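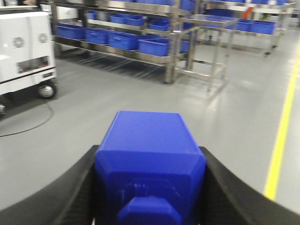
Speaker notes: Teaching by hand and by remote control
Gareth Tapley, Notora
Afternoon session

Slide 1. Opening
Good afternoon, and thank you to our hosts at Hivemthorpe. My subject is the demonstration itself: the period in which a person shows a robot how a task is done. Our group has worked on bin handling under the Mevum project, and these remarks are drawn from that work.

Slide 2. Two ways of showing
In the first method, the operator takes hold of the arm and guides it through the motion. In the second, the operator stands apart and drives the arm through a controller. Both produce a record of joint positions and gripper commands, and camera views are stored alongside them.
(Pause. Ask who in the room has tried either one.)

Slide 3. Guiding by hand
New operators learn this method quickly. They feel the weight of the arm and the point at which a joint nears its limit. The drawback is that the operator's hands and sleeves enter the camera views, and those will be absent when the robot works alone. We therefore use hand guiding mainly for approach paths.

Slide 4. Remote control
Remote control keeps the person out of view. It also removes the sense of touch, and operators tend to close the gripper too early or press too hard. Under our practice, each new operator completes 60 trial grasps before any recording is kept.
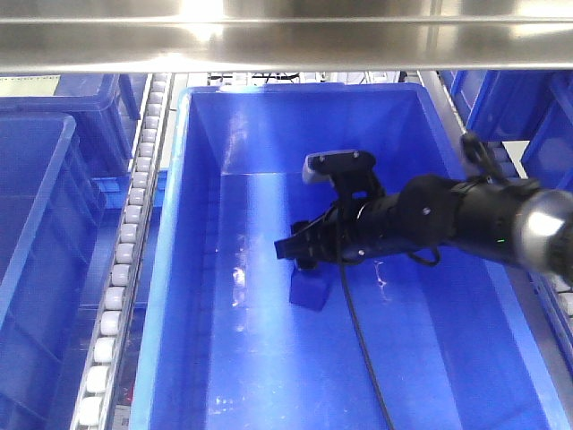 Reaching into a deep bin is harder to teach than picking from an open table. The walls restrict the wrist, and an object near a corner may allow only one workable approach. Operators are asked to settle on that approach before they move. A hesitation halfway down is recorded along with everything else, and the trained policy will repeat it.
(Do not rush this point. It drew the most questions last May.)

Slide 5. What we keep
The Mevum set now holds 2000 accepted demonstrations. Each was reviewed by 2 people, neither of whom had performed it. Failed grasps are stored separately. A failed grasp followed by a clean recovery is accepted and labeled as such.

Slide 6. Operator guidance
Sessions are divided into 3 blocks with a rest between them. Starting positions are varied within each block. Speed is left to the operator, provided it remains steady.

Slide 7. Acknowledgments and questions
Thank the Gachanja team for the review software. The written operator guide is available on request from Notora.
(If asked about two-arm tasks: work has begun, and there are no results to report today.)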